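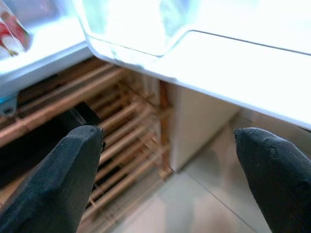 Chapter 6
Seeing from the Wrist: Perception and Planning at Close Range

Before you begin

You should be comfortable with the frame transforms from Chapter 2 and with the simple motion planner you built at the end of Chapter 4. If the words "camera frame" and "base frame" still make you stop and think, go back and work through the turntable exercise once more. It takes an evening, and everything in this chapter leans on it.

You will need the Bruver simulator with the household scenes installed. A real arm is wonderful if you have one, but every program here runs without one.

The last ten centimeters

So far our robots have looked at the world from a distance. A camera on a pole saw the whole workspace, the software found an object, the planner drew a path, and the arm went there. We could write the code as a tidy chain, each stage handing its result to the next. It was a good way to learn, and for many jobs it is still a good way to work.

Now move the camera to the wrist, and things get interesting! The fingers are in every picture. The object you wanted is too close to fit. A surface that filled a small patch of the overhead view now takes up a third of the image, and the part you care about may be a thin edge you could cover with a pencil line. You give up the calm, wide view of the room, and in return you get detail exactly where the robot is about to touch something.

This is my favorite part of the whole subject. Close-range work is where control, perception and planning stop being separate chapters and start borrowing from one another. A better exposure setting changes what the planner is willing to try. A slower approach speed gives the vision code more looks at an edge. A small change in the wrist angle can turn a hopeless view into an easy one, and the software can learn to ask for that change by itself.

Look again at the view that opens the chapter and try reading it as a program would. The two fingers reach up from the bottom with a wide gap between them. The white shelf or tray across the top is so strongly lit that much of its upper surface has gone nearly pure white. Its front lip, though, makes a crisp line against what lies beneath. If you were writing the code, which of those two would you trust, the surface or the edge?

Most beginners pick the surface, as there is so much of it. Yet a patch of washed-out pixels tells a matching algorithm almost nothing. One bright spot looks like the next, so there is no way to tell whether the camera has moved a little to the left. The edge is a much better friend. It has a position and a direction, and it can be found again in the next image.

Then comes the catch. Slide the camera along a straight edge and the picture near that edge hardly changes. We know how far we are from the line, but we don't know where we are along it. To pin that down we need something else: a corner, a scuff, the end of a rod, a place where two lines meet. You will spend a good part of Section 6.3 hunting for such things, and once you have the habit you'll start seeing them in your own kitchen.

A running problem: the Skildale cabinet

Throughout the chapter we'll come back to one job. The Skildale cabinet is a scene in the simulator, a tall storage unit with a pull-out tray and some open racks below it. The robot must move its fingers to the front lip of the tray, stop just short of it, and line up so that one finger is above the lip and the other is below. It doesn't have to pull. Getting to the right place, facing the right way, is plenty.

Written out like that, the job sounds small. Here is what the software has to manage along the way.

First, it must know which pixels belong to the robot. Fingers are attached to the wrist, so in principle they sit in the same part of each image, and a fixed mask will cover them. But fingers open and close. A mask drawn with the gripper wide open will be wrong when it is half closed, and the uncovered strip of finger will look to the planner like an obstacle that follows the robot everywhere it goes. (The first time I saw this bug, the arm kept backing away from itself. It backed all the way to its joint limit.) We'll build a mask from the joint readings so that it moves when the fingers move.

Second, it must find the lip under uneven light. Section 6.2 covers exposure, and I hope it changes how you feel about that humble setting. A camera left to choose for itself will often average over the whole image, bright shelf and shadowed rack together, and serve neither one well. We will tell it which region matters and let the rest go dark or bright as it likes.

Third, it must ignore what doesn't matter without forgetting it. Parallel rods in a rack are a classic trap. They are strong, straight and repeated, and an edge finder will happily lock on to the wrong one and report high confidence while doing so. The tracker needs a reason to prefer the lip to its many lookalikes. We'll give it one by carrying a prediction forward from each image to the next.

Fourth, it must plan with incomplete knowledge. A finger can hide a piece of the scene, and the space behind it is unknown. Unknown is different from free, and a planner that mixes them up will sooner or later drive a knuckle into a shelf. Our map will have three labels for each cell: free, occupied and unseen. That third label is worth more than any clever search method I know.

And last, it must close the loop. Instead of computing one path and following it blindly, the controller will look, correct, move a little and look again. At 8 corrections per second the motion already seems smooth to the eye, and the early mistakes in distance fade as the fingers get closer.

A first experiment

Try this before reading further. Start the simulator, load the Skildale scene, and open the recording that comes with it. It holds 2457 images from a single slow approach. Step through them by hand, and stop at image 102.

On paper, sketch only the lines you would want the software to follow. Leave out shading and color. Mark each line with a letter: S if you think it would still be visible after the hand moved a short way forward, and U if you are unsure. Then skip ahead a little and see how you did.

Students are often surprised by how few S marks survive. Some lines slide out of view at the top. Others pass behind a finger. Glare creeps along a surface and eats the boundary you were counting on. Keep your sketch. You will compare it with the output of your own tracker in Section 6.4, and it's a real pleasure to see the program choose the same lines you did, or a better one you missed.

If your sketch is a mess, good. Draw it again with a thicker pencil and fewer lines.

How the software fits together

The code for this chapter lives in a small library called Enham. It has four parts, and you will write the middle two yourself.

The capture part reads images and joint positions and stamps both with the same clock. Please don't skip over it. If an image is matched with a joint reading taken even a moment later, a moving camera will seem to be somewhere it isn't, and every distance you compute will be off by an amount that depends on speed. Errors of this kind vanish when the robot stands still, which makes them miserable to track down.

The perception part takes an image and returns a list of edges, each with a position, a direction and a measure of doubt. We will be strict about that last item. An edge without a measure of doubt is a rumor.

The planning part keeps the three-label map and proposes the next short move. It may also propose a move whose only purpose is to see better, and you'll find that a slight tilt of the wrist often does more good than another hour spent tuning thresholds.

The control part turns the proposed move into joint speeds, watches the limits, and stops everything if the data stops arriving.

Between the parts we pass plain messages through a message tool named Briem, so that any one part can be swapped out or replayed from a recording. You can run perception alone on saved images over breakfast, then test the planner with made-up edges in the afternoon. When the full system misbehaves, and it will, you can feed each part the exact input it had at the time and find out which one went wrong.

What you will be able to do

By the end of the chapter you should be able to build a finger mask that follows the gripper, choose an exposure region for a given task, track a straight edge from a moving wrist camera, and explain why the edge alone leaves one direction of motion unknown. You should also be able to plan short moves through a map with unseen cells, and to write a loop that gives up politely when the doubt grows too large.

Words to know

Saturation: the condition in which a pixel has reached its highest value and can record no further increase in light.

Self-mask: the set of image pixels covered by the robot's own body.

Aperture problem: the loss of information about motion along a straight edge when only a small part of that edge is in view.

Unseen cell: a cell of the map that no measurement has yet reached.

Visual servoing: steering a robot directly from what its camera sees, with repeated small corrections.

6.1 Where does the robot end?

We start with the fingers. Load the calibration file for the simulated gripper, open it fully, and save one image against a plain background. Then close it halfway and save another. Lay the second over the first and look at the strip where they disagree. That strip is the subject of this section.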